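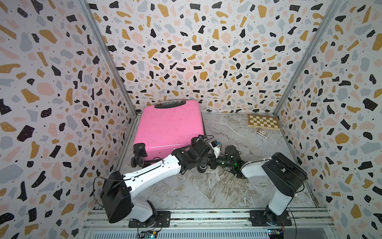
Subject: Re: [workshop] Two-arm rig: cable snagging and the shared rail

On 12 December 2020 the Gernley bench wrote:

> Both arms now run from the one script, but we still get a stall on the
> left one when it swings across to meet the right. It is worst with the
> gripper low. Our guess is the cable. We also wondered whether both bases
> ought to be on the same rail at all, as one arm stopping hard seems to
> nudge the other. How have you done yours at Cisstead, and what are you
> using for the walls? Ours are bare and the wrist camera keeps losing its
> place.

Taking these in order.

**Cable.** We had the same stall and it was the cable. On the left arm ours comes out of the big joint housing in a loop and hangs down the side of the arm towards the rail. The first loop we made was too short. It was fine with the arm tucked in and pulled tight at full reach, and the motor then read the extra load as a collision and stopped. Make the loop longer than looks sensible, then clip the rest of the run to the white shells so that only the loop is free to move. We went through 11 clips before we stopped buying the cheap ones, which let go when the shell gets warm.

Check it by hand with the power off. Move the arm to its furthest point and feel whether the cable is taut. If it is, no change to the script will help.

**Rail.** Both our bases are on one aluminium rail, each on its own black plate. We did try separate rails in February and went back. With two rails the distance between the bases drifted every time the bench was knocked, and the handover position had to be taught again. With one rail it stays put. The nudging you describe went away here when we did two things:

- tightened the plate screws again after a day's running, as they had settled
- lowered the acceleration limit on both arms, to the same value

I would do the screws first. The limit costs you time on every move, so it is worth knowing whether you need it.

**Walls.** Bare walls were no good for us either. Ours are covered in a terrazzo pattern, black, mustard, pink and grey chips on white, on the back and both sides. The pieces are irregular, so the camera has something to hold on to wherever the arm points. Put it up before you calibrate, as we had to do ours twice. The floor is a grey marble-look surface, and so far I have no complaint about it, but the chips do more of the work.

**Handover.** We bring the two grippers together near the middle, with the left one reaching up and across and the right one coming in from the side. Things we keep on the floor for practice are a pink hard-shell suitcase, a folding chessboard and a small card box. The suitcase is not for lifting -- it is there so the planner has something large to keep clear of. It is a glossy thing and the depth readings off it are poor, so if your planner can cope with that it should manage most things.

I logged 2,074 handover attempts with the Gisar script before changing the loop and most of the failures were the left arm stalling on the way over. I have not run anything like as many since, so I won't quote a rate yet. The last evening was 26 attempts with no stalls, and I'd want a good deal more than that.

One question back. Did you ever get the Keogh driver to start both boards in the same order each time? Ours swaps left and right about one start in 9 and I have to unplug one and begin again. At present I wait for the light on each board and then check which arm answers -- it works but it is a nuisance.

I can send the acceleration settings to the list if they are any use.

Cisstead bench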